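Plavcombe Linen and Bedding Project
Progress report to the Inel Fund, July
Prepared by Hayley Crabtree

We said we would sort, mend and fold 66 blankets and bed pads by the end of this period. We have done 62. The remaining four are in a bag marked "Graham to decide", where they have been for some time.

Bedrooms one and two are finished. Folding is now done on the beds themselves, as the landing table proved good only for collecting mugs. Fleecy pieces are still the slow ones – anything with straps has its own views on being folded.

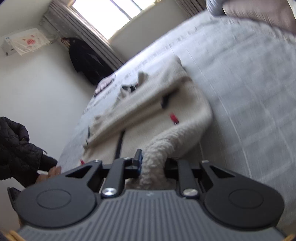
Cream fleecy piece with black straps and small red tags, partly folded on the bed.

Graham Sedgwick has asked that straps be tucked inside the last fold. This adds time, but the stacks no longer snag one another when somebody wants the bottom one, as somebody always does.

Spending stands at £31 under budget, mostly because the labels we ordered from Flavalent came in one size too small and were refunded. New ones are on order.

Next period: the airing cupboard, the odd pillowcases and a ruling on Graham's bag. We would be grateful for the second payment before we start on the cupboard.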